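Technical Book Loans – Frequently Asked Questions
Feltgate Reading Room, Skolow
By the Feltgate desk, updated February

What does the technical collection cover?
Programming, electronics, networking, drafting and applied math. The shelves hold 2811 printed titles, in English, Chinese, Polish and German. Periodicals are kept separately and are not lent.

How many technical books can I borrow at one time?
Four on a standard card. Six on a course card, which is issued on proof of enrollment. Reference copies do not count toward the limit when used inside the room.

How long is the loan period?
Four weeks. One renewal is possible if no other reader has placed a hold. A renewed book is due four weeks from the original due date, and the date of the renewal request does not change this.

How do I find a book with a Chinese title?
The catalog accepts traditional characters, simplified characters and pinyin without tone marks. Records made before the change to the Abbasi catalog carry pinyin only, so a search in characters will miss them. If the first search returns nothing, repeat it in pinyin or search by ISBN. Latin letters and digits inside a title are indexed as a separate word: "ROS2" finds every title that contains it, in any language. Do not put a space before the digit.

Why do I get two records for what looks like the same book?
Usually they are separate editions. Software books change a good deal between editions, and we catalog each one on its own. Compare the year and the page count. If both match, send us the two record numbers and we will merge them.

Do you keep superseded editions?
Yes, for one edition back. Older ones go to the Pustudstead store and can be requested at the desk. Allow six working days. Books on languages or systems that are no longer maintained also go to the store and are not discarded.

Where is the call number?
On the spine, 4 cm from the foot. Thin books with a spine too narrow for the label have it on the back cover. Front covers are left clear so that the title and any edition note stay readable.

Which way do the Chinese books open?
Most of the computing titles are set in horizontal lines and open from the right-hand edge, the same as English books. A few older math titles are set in vertical columns and open the other way. They are shelved with the spine outward like everything else, and the barcode is on the cover opposite the title.

Can I use a book at a worktable without borrowing it?
Yes. Lay it flat and keep liquids, flux and adhesives off the table. Do not weight the pages open with tools. Book rests are available at the desk – the large size takes anything up to 6 cm thick. Leave the book on the table when you finish and staff will reshelve it. Books put back by readers are the main cause of missing-item reports.

How should I handle pale covers?
White and light gray covers mark easily, and matte laminate holds pencil and toner dust. Wipe the table first. Clean a marked cover with a dry microfiber cloth only. Erasers polish the laminate and leave a visible patch. Do not use alcohol on printed color bands or badges.

The code files for my book are missing. Where are they?
Discs, where a book came with one, are kept at the desk and lent with the book on request. For books with downloads, use the address given in the preface. We do not host copies.

Can I photocopy or scan pages?
One chapter per book per reader, for private study. The scanner saves to PDF at 300 or 600 dpi. Use 600 for small Chinese text and for circuit diagrams – the lower setting closes up dense characters.

What if I damage or lose a book?
Report it before the due date. Replacement is charged at the current list price, plus binding if the copy was rebound. We do not accept a different edition in place of the lost one.

How do I suggest a purchase?
Send the title, ISBN and edition to the desk. Requests for Chinese-language titles are placed in one batch each quarter and take longer to arrive.
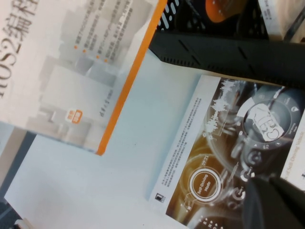 ROS2 programming title in Chinese, technical collection.

Contact: Feltgate Reading Room desk, ext. 3541 | © Feltgate Reading Room | Back to top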